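Joint Sealant Shrinkage in Kitchen Wall Tiling
Student project report, Building Materials Lab, January term

We compared two tile sealants, Anby and Brandes, for shrinkage after curing. Both were applied with a hand gun into 20 test joints cut in cement board. Each joint was weighed before and after curing, and the gap at the edge was read with a feeler gauge.

Anby skinned over faster but pulled away from the glazed side in the wider joints. Brandes stayed attached and was harder to tool smooth. Joints were cycled 1,000 times on the small test rig.

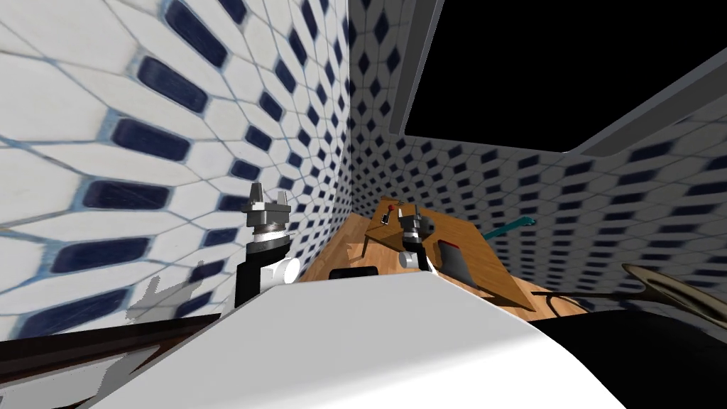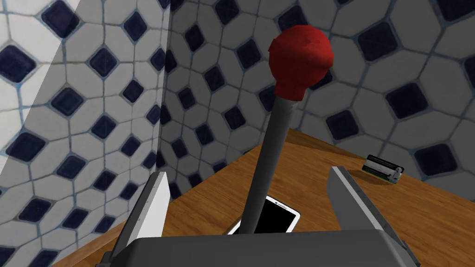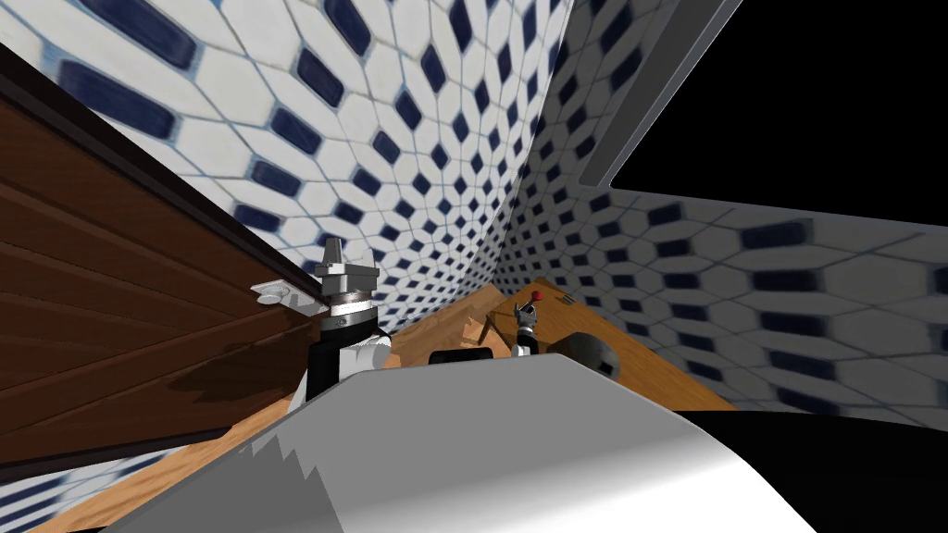 Thoa Lưu
Student author, second year

The Brandes joints are still on the rig and will be read again at 1,592 cycles. Primer was left out of this round. Garba Afolabi has the weighing sheets, and Loan Đỗ is repeating the wide joints with backer rod.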